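Linen service at Wultwood changes over this month

2024-09-06

Residents and guests at Wultwood will have noticed the notice by the front desk about linen. The contract with De Luca ended in July, and from this month all sheets, pillowcases and towels for the short-stay rooms go out to Varnesholm instead. Long-term residents who signed up for the shared laundry service are included in the change. Anyone who does their own wash does not need to do anything.

The main difference is the timing. De Luca picked up once a week. Varnesholm picks up every 4 days, so bags should be outside your door by 7 in the morning on a pickup day. The dates are posted in the elevator and next to the mailboxes. Bags left out after the cart has gone by will wait until the next round.

Each household gets two bags with its room number on the tag. Please use only those bags. During the last year of the old contract, 309 items came back without a label or went to the wrong room, and most of those had been sent in grocery bags or loose in a basket. Unclaimed pieces are on the shelf in the ground floor laundry room until the end of the month. After that they go to the thrift store.

Blankets and bed covers are handled separately. They take longer to dry and are only sent out on request. Fill in the slip at the desk and allow a full week. Wool and down are not accepted.
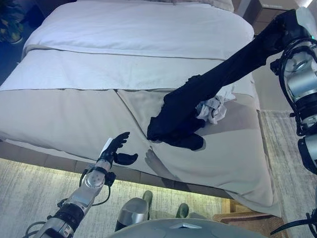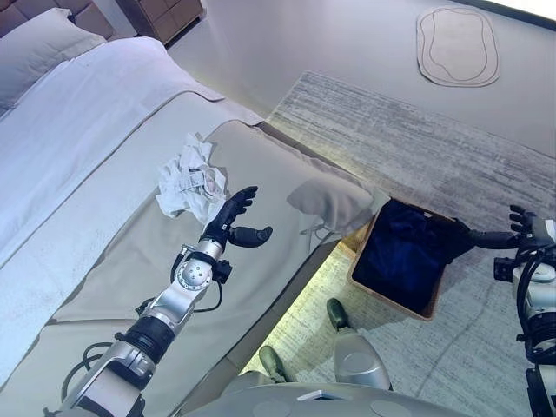 White bedding with a grayish cover layered over the lower part of the bed.

The wash temperature for sheets and towels is now 60 degrees Celsius, which is hotter than before. Cotton will be fine, but some darker colors may fade and anything with elastic will wear out sooner. Renzo Carbone at the desk has a printed list of fabrics that should be kept out of the bag. If you are not sure about something, leave it out and ask him first.

The price for residents stays the same through the end of the year. It will still appear on the monthly statement under "Kivent," the name of the billing system, and not under Varnesholm.

Ngân Hứa is collecting comments on the first few rounds. Leave a note in her box with your room number and the pickup date. Missing items should be reported within a week of the return, and the slip for that is on the back of the fabric list.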